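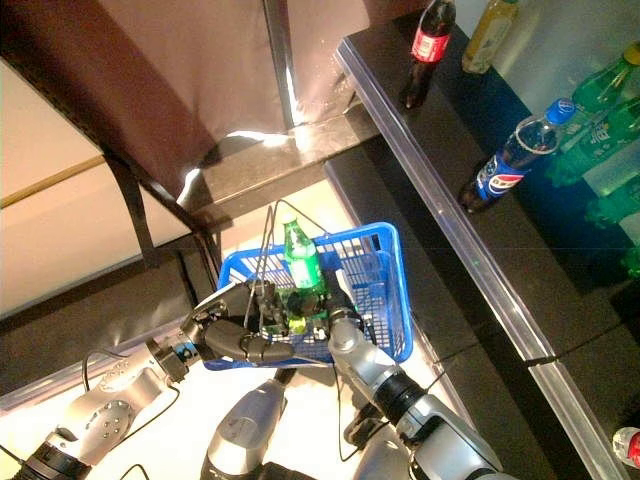
Notebook, casework bench, 25/04/2025

Back on the Tratton robbery exhibits today, and a slow but pleasant sort of day it was. Faith Tanui brought up the jacket from the Kershaw store and we went through the seals together – all good, bar one bag label where the 64 had been written over. 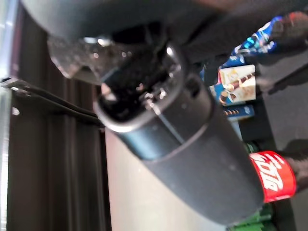

I've initialled the correction and asked Awuor to do the same when she's in. Tapings from both cuffs came to 42 fibres, mostly blue cotton, so nothing to get excited over yet.

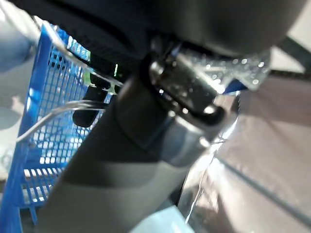 The left pocket still bothers me. I'd like Faraji to look at the smear on the lining before we cut anything. Clear plastic wrapper, all crinkled up like that with little beads of moisture on it, is just what I'd hate to find in there, so please check the folds first!

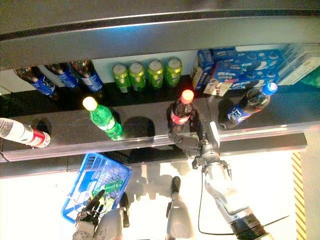 He can have bench 3 after lunch, and the swabs are in the small fridge, second tray down.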